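Subject: Re: [preketberg-laundry] Light denim, twisting and gray cast

On Wednesday a list member wrote:
> Third pair of off-white jeans from the Ballia order, and the legs
> come out twisted around each other every time. There is also a gray
> cast along the side seams. Front loader, 497 g per pair dry, two
> pairs plus towels. Is this the load or the detergent?

Both, probably. Towels first: take them out. They shed lint, and they hold the legs in one position while the drum turns, so the twist tightens through the whole spin. Two pairs of jeans on their own will move more freely. Close the zipper and the waist button, turn each pair inside out, and load them one at a time with the legs loosely folded toward the waistband.

The gray cast is usually dye or lint from other items in the load. Wash cream and off-white denim separately from blue, including blue that has been through 7 or more washes. 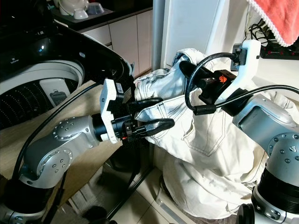 Should the jeans be shaken out before drying?
Shake them once from the waistband and once from the hems, then pull each side seam straight by hand. Seams that dry twisted are hard to press flat later.

On detergent, the Probert powder leaves residue in seams on short programs. I changed to the Drerneo liquid in June, same dose line, with an extra rinse, and have not seen streaks on light denim in the time I have used it. Skip softener. It coats the cotton and makes the gray harder to remove.

For the pair that is already gray, soak it in oxygen bleach at the label dose, then run it alone with no other garments. Check the care label for elastane before picking a temperature. Chlorine bleach will yellow the stretch yarn.

> Also, is the spin speed a factor?

Some. Drop it one step and compare the legs.

--
preketberg-laundry list
Message 293 in archive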